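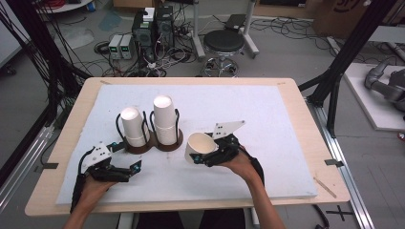
Cup stacking with the hand-held grippers. One cup sideways in the right-hand jaws, the stack still upside down in its holder.

Thread on why I don't believe the Stundeck grip-fault figures, and why I think a small safety problem is being filed as a data problem. Long one, sorry. 1/

Background for anyone who missed the last round. You hold a gripper in each hand, do the job yourself, and the recordings go off to train an arm. We do paper cups. Take one, turn it, put it back on the stack. Dull work and a good test, as a paper cup shows you straight away if you've squeezed too hard. 2/

The fault: the right gripper sometimes doesn't let go. You release the trigger, the jaws stay shut for a moment, then they open all at once. With a cup you get a dent and a bit of swearing. The log says the jaws were open the whole time. 3/

Read that last bit again. The log says open. The jaws are shut. So every recording with a late release in it teaches the arm that a closed hand is an open one. 4/

Stumico, who sell the kit, told us this was "operator hesitation". I've been doing this job long enough to know when I'm hesitating. I asked them how their software tells a slow person from a stuck jaw. I got a link to the manual. 5/

The manual has one line on it. "Ensure full trigger travel." Fine. We ensured it. Two of us swapped over, the fault stayed with the right gripper, and it was there whichever of us was holding it. That isn't proof but it's more than the manual offers. 6/

Then the update. Release notes said "improved release detection". What it does, as far as I can tell, is throw away any recording where the timing looks odd. The fault count dropped overnight. Of course it did. I could bring down the crime figures by unplugging the phone. 7/

The number being passed round is 3,000 recordings with 7 release faults. Lovely number. How many were binned before anyone counted? I've asked three times. If the answer is nought, it would take one minute to type. 8/

Our own tally, done by hand with a pencil: 2 late releases in a batch of 60. Small batch, I know, please don't write in. But it's a long way off their rate and I'd like someone to be at least curious. 9/

Now the part that bothers me. Jamollow want the trained arm doing handovers by spring. Handing things to people. An arm that thinks it has let go when it hasn't will start pulling back while you're still holding the other end. 10/

With a paper cup, who cares. With a mug of tea, or anything with an edge, or somebody's sleeve, I care quite a lot. The safety review covers speed and reach. I looked for the word "release" in it and found it once, in "press release". 11/

Someone will say the arm has a force limit. It does. The force limit stops it crushing you. It has no opinion on whether it's still holding your cuff. 12/

Someone else will say Albers ran the same grippers for months with no trouble. I asked what they were picking up. Foam blocks. You could have a late release on a foam block all day and never notice, the block doesn't mark. 13/

What I'd want before the next batch:
Put the real jaw position in the log. At present it looks to me as if we get what the trigger asked for.
Keep the binned recordings and publish how many there are.
Pull the right gripper apart and look at it. I'd start with the return spring, but that's a guess and I've been wrong about springs before. 14/

Reply from Stumico just in while I was typing this. They "take all feedback seriously" and would like me to install the update. The update is installed. I told them so in the first email, with the version number. 15/

Several people asking if I think they're hiding something. No. I think somebody was told to make a red number go green and did that very well. I do think the people signing off the handover work haven't been told how it went green. 16/

For now we've stopped using the right gripper for anything that goes into the handover set. The October recordings are staying where they are until I get a count of what was dropped. Will add to this if they answer. 17/17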